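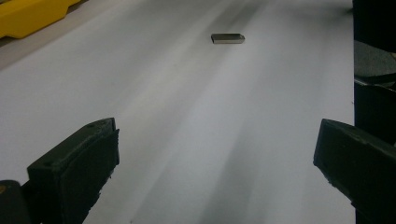

# Domura Dish Rack

**Item 3055. Made by Drundside. Updated June 2026.**

Every household has one person who loads a dish rack like a bricklayer and one who loads it like a raccoon leaving in a hurry. They usually marry each other. We can't do much about that, but we can sell you a rack that holds up under both.

The Domura is a countertop dish rack for people who own a dishwasher and still have a pile next to the sink. You know the pile. It's the good knives, the pan with the "hand wash only" sticker somebody chose to believe, the lids from the plastic containers, and the wine glasses you got as a gift and are now responsible for until you die.

## What it does

It holds wet dishes until they are dry. We thought about leaving the page at that.

The plate slots are set wider than on our old rack, so pasta bowls sit upright instead of leaning on their neighbors like commuters. The slots on the left are deeper and take cutting boards and baking sheets. Mugs go along the front rail, upside down, where you can reach them before you're awake enough to be trusted with anything on a shelf.

The tray underneath slopes toward a spout. The spout swivels, so the rack can live on either side of the sink, and you can switch sides when you lose the argument. Point it at the sink before the first use. A surprising share of our mail comes from people whose countertops got a gentle stream across them overnight, and the spout is usually pointing at the toaster.

The silverware cup clips on anywhere along the outside. It has holes in the bottom that are too small for a butter knife and too small for a chopstick, and yes, we tried both. It comes off for cleaning, which you'll do more often than you did with your last one, for the simple reason that you can see into it.

## Specifications

| | |
|---|---|
| Item number | 3055 |
| Weight, empty | 1,795 grams |
| Maximum load | 30 pounds |
| Frame | Coated steel |
| Tray and cup | Polypropylene |
| Feet | Silicone, replaceable |
| Colors | Lucero (warm white), Fendton (dark gray) |
| Warranty | 2 years |

The weight is in grams and the load is in pounds. The factory gave us one, and the testing lab gave us the other. We've been meaning to sort it out.

## About the maximum load

Thirty pounds is a lot of dishes. It's a holiday meal for people you like, or a weekday dinner cooked by somebody who believes every ingredient deserves its own bowl. If the rack is at its limit, the kind thing to do is pick up a towel.

Cast iron is allowed but isn't encouraged. Leave a skillet in there overnight and it will rust, and then you'll have a much longer conversation about seasoning than you planned on.

## Choosing a color

Lucero is a warm white that goes with most kitchens and shows tea stains by the second week. They wipe off with baking soda.

Fendton is a dark gray. It shows hard water spots. Those come off with vinegar.

Customers often ask which one stays cleaner. They stay exactly as clean as each other. You're choosing which kind of dirt you'd like to look at, and if you already have strong feelings on the matter, go with those.

## Putting it together

The frame unfolds and locks at the corners. Push down until you hear a click at each one. The tray slides in from the front with the spout facing you, then you turn the spout where you want it. No tools, and no small bag of screws with one extra to worry about.

The instruction sheet has been rewritten since the last version, which showed the tray going in upside down. If you own one of those, turn the tray over. We're sorry about the puddle.

## Cleaning

The tray and the silverware cup can go in the dishwasher, top shelf. The frame can't. It would fit in some machines if you folded it, and people do this, and the coating goes chalky within a few months. Wash it in the sink with ordinary dish soap. Then, of course, you'll need somewhere to let it dry, and we don't have a product for that.

Skip steel wool and anything sold with a picture of a lightning bolt on the bottle. Pull the feet off now and then and rinse underneath them.

## Questions we get

**Will it fit over my sink?**
No. It's a countertop rack. It will balance over some sinks for a while.

**Does it fold flat?**
It does, to the thickness of a decent phone book, if you remember those. Take the cup and tray out first. We've found that people fold it away for company exactly once and then decide that company can see a dish rack.

**Can I buy the wine glass holder separately?**
Yes, and you have to, because it doesn't come with the rack. It hooks over the back rail and holds the glasses by the foot. Glasses with very wide bowls will bump into each other, so leave an empty slot between them.

**My partner puts bowls in facing up. Is there an attachment for this?**
We looked into it.

**Is the coating safe if it chips?**
A chip won't hurt you, but the steel underneath will start to rust, so dab it with the touch-up paint in your color and let that dry overnight. If it chips on its own during the warranty period, send us a photo and we'll replace the frame. If it chips after a pressure cooker was dropped on it, send us a photo anyway. We keep an album.

## Warranty and returns

The warranty runs 2 years from the day you bought it and covers the frame, the corner locks, the tray and the spout. It doesn't cover dishes. It doesn't cover anything that was "just resting there for a second."

Unused racks can come back for a full refund. Used ones can come back too, less shipping, provided they've been rinsed. Please do rinse them. In May we opened one that still had a fork in it, along with most of an omelet. The fork has been mailed home.

## In the box

- Folding frame
- Drip tray with swivel spout
- Clip-on silverware cup
- Spare set of feet
- Instruction sheet, right side up

Spare trays, touch-up paint and the wine glass holder are listed under Domura parts. Trays from the older Drundside racks won't fit this one, even with a firm push.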